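Robots at Mikorside - your questions

Updated 2 December 2023. Short answers, more in the staff handbook.

Will I lose my job?
No. All 283 posts at Mikorside stay. Some duties change from May, mostly picking up and putting away.

What does the robot do?
Small items, low furniture, simulated rooms first. Pliresden won't sign off a task on the floor until it's run on screen.

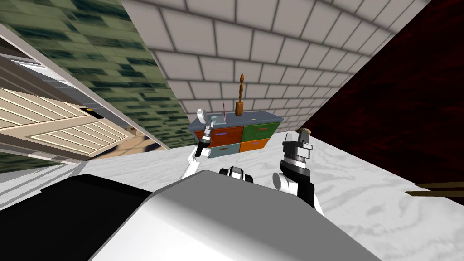 Simulated room: both arms raised, four-drawer dresser ahead.

Do I need training?
Yes, 7 hours, paid. Book thru Bronach, not your team lead.

What will I be doing instead?

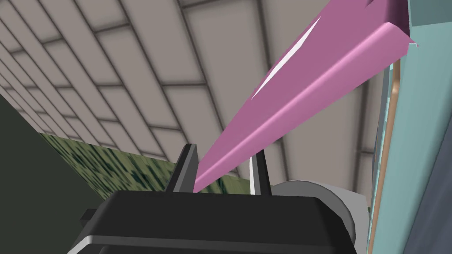
Room staff move to checking and task writing - you decide what counts as done. You know the rooms, the software dosen't. Long thin things need a proper note from you, like the pink piece between the fingers in this run: which end to hold, where it goes. Plain words are fine.

Can I stop it?
Always. Any member of staff, no form needed.

Who do I ring?
Quartey desk, ext 539. Nights, ext 255.

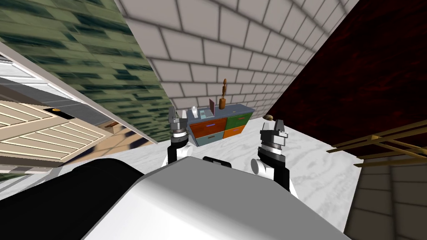 Same simulated room, small brown item on the floor near the right gripper.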